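Planning for Equipment, session notes
Buying a robot arm setup: what goes on the sheet before anyone signs

These follow the talk more or less, bits missing where I went fast. Bring your own draft budget next time, even a bad one.

Start with the task. Write it in one sentence, with the object, the hand and the table in it. "Pick small parts out of a divided box and pass them to a person sitting opposite." If you can't write that sentence you are shopping, and shopping is how the Lalier project ended up with an arm too long for its own room. Reach first, then payload, then the hand. Most people do it the other way round because hands look good in the brochure.

Payload is at the end of the arm, after the hand is bolted on. Students forget this every year. The hand has weight, the glove or cover has a little weight, the cable pulls. What's left is what you can lift. Write the leftover number on the sheet and strike out the brochure one so it doesn't creep back in.

Then the quote. A quote normally covers the arm and its controller. Sometimes the hand, sometimes not - ask in writing. Ask also about mounting plate, emergency stop, the cable between arm and controller and how long it is, software seats, and who pays freight both ways if it comes back for repair. Cirwood quoted us a very nice price and every one of those was on page two as an option.

Now the table. Literally the table. Budget lines people leave off: work surface, power strips, floor cable covers, tape for marking zones, bins or organizers for the parts, covers for the hand, a chair that goes low enough for the person working opposite. Cheap things all of them. On the Cillano sheet they came to $712 and none of it was in the request, so it went through as supplies, and then supplies ran out in spring and people were buying printer paper with there own money.
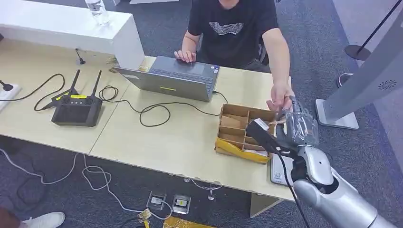 Same goes for cabling and power. Do a cable drawing before you order. Doesn't have to be pretty, pencil is fine. Every device gets a box, every box gets a power line and a data line, every line gets a length. Measure along the path the cable will really take, down the table leg and across the floor, and leave slack for the arm's full swing. Then count outlets. If the count is higher than what the room has, that's an electrician, and an electrician is a facilities request, which has its own lead time and its own form. Get it in by July if you want the room for fall.

Cover for the hand: decide early whether the hand gets one. Thin plastic is cheap and gets replaced a lot. It also changes grip. So test with the cover on if you are going to run with it on. A demo with a bare hand tells you very little about a covered one. Put covers under consumables, per month.

Consumables in general. Make a monthly number, multiply by the life of the project. Covers, tape, batteries, test objects (these get crushed, dropped, walked off with), cleaning stuff for the table and the fingers. Pace, the cheap little pilot we ran before the big one, spent more on test objects than on shipping. Nobody planned it that way, there just wasn't a line.

People time. Biggest line and the one that's most often zero. A person sitting across from an arm handing it things all afternoon is labor. So is the person next to them watching the stop button. Work out sessions per week, hours per session, people per session, then add setup and teardown. If a session is an hour of work and the setup is nearly as long again, your cost per useful hour is close to double and you should know that before you promise a schedule to anyone.

Also the computer. Somebody's laptop always ends up being the control station. OK for a pilot. For the real thing buy a dedicated one, put it on the sheet, and put its charger on the sheet too. When the owner of the laptop goes to a conference the robot stops. Ask me how I know.

Lead times, short version. Arm - long. Hand - longer, often from a different company. Mounting plate - short, but only once you have drawings, and drawings come with the arm. So the plate can't start until the arm is nearly there. Draw this as bars on a strip of paper, you'll see the gap right away. The gap is where people sit around being paid. Put training in it.

Wear and spares. Think about what moves. Joints, finger links, the small fasteners in the fingers, the cable sheaths that flex every time the wrist turns. Scratches on a housing are cosmetic, leave them alone. A cracked sheath is a different matter, and so is a loose screw at a knuckle. Inspection goes on the calendar as a task with hours against it, it's part of the operating cost. Check fasteners at the start of a session, with the power off, and write it in the log even when there's nothing to write.

Two hands cost more than twice one hand, by the way. Two arms in one work area means somebody has to plan for them not hitting each other, and that is engineering hours or a software license or both. If the task sentence at the top of your sheet can be done with one, buy one and leave space on the mount.

Warranty. Read what voids it. Opening a joint housing usually does. Running with a third-party hand sometimes does. Ours ran 18 months from the ship date, and the crate sat in receiving for a good part of the first term, so we paid for coverage on a box. Ask for the clock to start at commissioning. They may say no. Ask anyway.
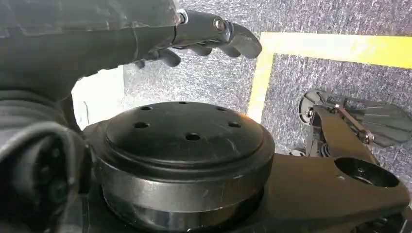
Ubaldo Cattaneo disagreed with putting spares under maintenance. His view was that they should be bought with the capital money, same order as the arm, since later on the operating budget gets raided and spare fingers are the first thing to be cut. He also said to order them at the start while the vendor still wants your signature, the discount is never that good again.

Fair point and I've changed the template. Spares now have a line under capital AND a smaller top-up line under operating. Fill in both. If your funder won't allow spares as capital, say so in the notes column so that the reader knows you didn't forget.

We didn't settle whether a complete second hand counts as a spare. I'd say yes if it's in a drawer and no if it's mounted. Accounting may have their own idea.

Contingency. Put it in, give it a name, and don't explain it away as a rounding thing. Tie it to specific risks: freight, customs if it applies, rework on the mount, a broken finger in the first month. A reviewer will cut a bare percentage. They're slower to cut a list.

Buy, lease or borrow. Lease if the task might change. Buy if the sentence at the top has been the same since you started. Borrow for the pilot if anyone will let you, and put the insurance in writing. Comparing them: take total cost over the project life, all lines, and divide by useful hours. Use hours you can defend. Never 100 percent uptime. The first term will be mostly setup, faults and learning which objects slide out of the fingers.

Handovers, since several of you have them in your task. Person passes object to hand, or hand passes to person. Needs a seat at the right height, a clear bit of table in reach of both, a stop within arm's length of the person and a rule about who moves first. Cost is small. The time to practice it isn't, so add a practice line to labor. Flat thin objects are slower than you'd think, budget extra sessions for those.

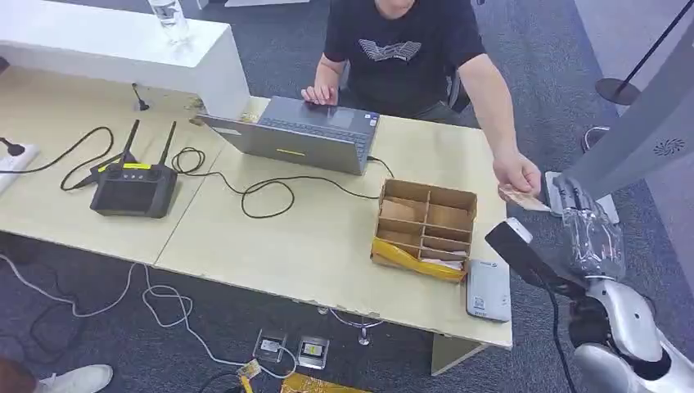
Fig. Seated operator holding a small flat object out toward the robot's hand; parts organizer open on the desk.

For next time:
Task sentence, one line, no "and/or".
Cable drawing with lengths.
Budget sheet with every line filled or marked n/a, blanks come back to you.
One vendor quote, with the exclusions highlited.
Your bar strip showing lead times, arm and hand seperate.

Work in pairs if you want, but hand in two sheets. Questions about the template before the session please, I'm only in until 4 pm.

Planning for Equipment - course handouts - contact the department office for print copies - Back to top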